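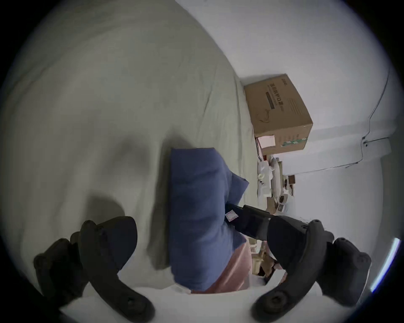

How do you teach a robot to fold a T-shirt?

By Reece Kettle

Print this page | E-mail to a friend

I've got a question for you. When you fold a T-shirt, how do you know where to grab it? You probably just do it, right? You see the corners, you pinch, you flip, done (or you shove it in the drawer, I'm not judging).

A robot can't do that. A shirt is one of the hardest things you can hand it! A brick is the same shape every time you pick it up. A shirt can be flat, bunched, twisted or half inside out, and it changes shape the moment you touch it.

So our team tried a method called learning from demonstration. That's a fancy way of saying "watch me, then have a go". A person holds a gripper in each hand and does the folding on an ordinary bed, using only the grippers. No fingers on the fabric allowed! I had a turn and it felt like eating peas with oven mitts on. 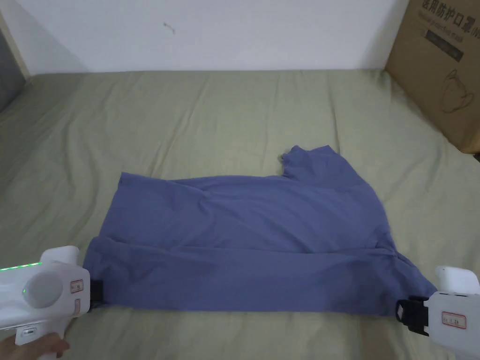 We call each fold from start to finish a "demo". I did 28 of them in one afternoon, and my favourite part was messing up the shirt again in between. You have to make a different mess every time, or the robot only learns one mess.

All those demos go into a computer program we named Hona. Hona looks for patterns, a bit like you do when you learn a dance by watching your cousin. Where did the grippers go when the shirt looked like this? When did they squeeze? After lots of practice, Hona makes its own guess about what to do next.
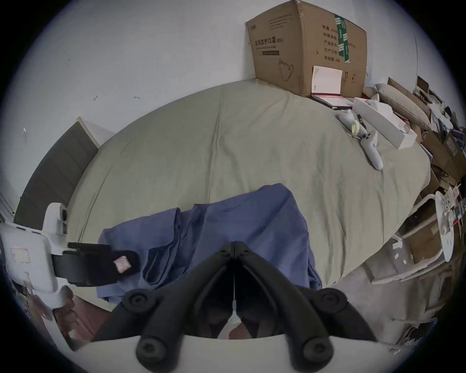 Blue fabric on the bed, with a gripper close by.

So, did it work? Sort of! In July we gave Hona 50 tries at a shirt it knew. It made a neat fold in 19 of them when we'd shown it only tidy shirts. Once we added the really scrunched-up demos, it got better at finding the corners, but it was still hopeless with sleeves. Sleeves are my enemy now – I dream about them.

Want to try it at home? Grab two pairs of kitchen tongs and an old T-shirt, and ask a grown-up to time you. Then try to write down every move you made. That's the tricky bit.

Comments (3)

Xu: I tried it with tongs and it took me 5 minutes. My brother gave up.

Pilex: Can it do socks?

Etorent: My class did this and our teacher was the slowest!!

We use cookies to remember your favourite colour theme. OK | Find out more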